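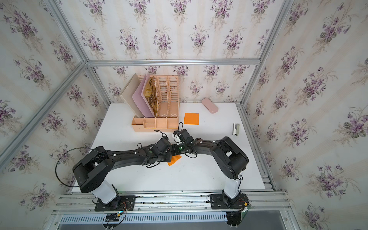

Photo: Saodah Pelupessy / Kandora bench, fixed overhead camera

Kandora Paper: bimanual handling of thin sheets

Version 2, released in February. Maintainer: Ottar Eide.

Summary

Kandora Paper is a set of teleoperated demonstrations for two-arm manipulation of square paper on a tabletop. It was recorded to test whether a policy trained with an explicit inter-gripper distance term handles sheets better than one trained on joint targets alone. The set holds 183 episodes. The code for the distance term is in the Flullis repository and is not repeated in this package.

Setup

Two arms share the front rail of an aluminum extrusion enclosure and work over a white tabletop. Their reach overlaps at the center of the table, where most of the contact between grippers and paper takes place. Printed wallpaper covers three walls. Desk items such as an organizer, a stapler and a pencil case stay on the table as distractors, and their placement is not annotated.

The sheets are orange. Other colors were recorded under the Jemcombe name and are distributed separately.

Contents

episodes/ – joint positions, gripper openings and commanded targets, one file per episode
video/ – fixed camera view, same base name as the episode file
splits/ – train and held-out lists
notes.txt – operator remarks, unedited

The held-out list has 23 episodes, chosen by Inês Antunes before any training was run. Do not move episodes between lists if you intend to compare against the numbers below.

Method

The baseline predicts joint targets for both arms. The variant adds a loss on the distance between the two gripper tips, computed from forward kinematics. The term is active only when both grippers are inside the central zone. Zone limits are set in config/zone.yaml. Sang Tăng tuned the weight on the train split.

Result

With the distance term, mean tip distance error on the held-out list fell by around 40 percent. Error outside the central zone did not change. These are open-loop figures – closed-loop trials have not been scored.

Known issues

Gripper opening is logged at a lower rate than joint position and is held constant between samples.
The tips hide part of the sheet from the fixed camera when they are close together. No sheet pose labels are given for this reason.
Episode 80 has a gap in the right arm log. Laimutė Navickas has left it in the train list; the loader skips it by default.

Contact

Send corrections to Ottar Eide with the episode file name and the version number.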